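Setting up your fundraising page

3. Pick your target. I put 648 pounds on mine for the Sotstead run, which felt cheeky at the time, but you can change it later so don't fret.

4. Write your story. Say who you're running for and keep it short - mine was four lines about my gran and the nurses.

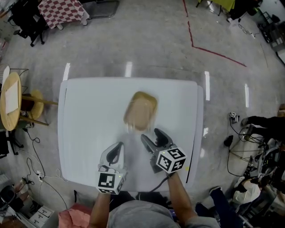

5. Press Publish, then send the link to a few close friends first.

Note: Gift Aid is added separately, so it won't move your total.

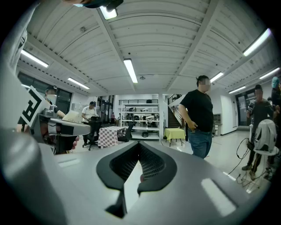

Caution: don't type in cash donations until you've paid them in. I did, and poor Sherif Erraji had to take them all off again by hand!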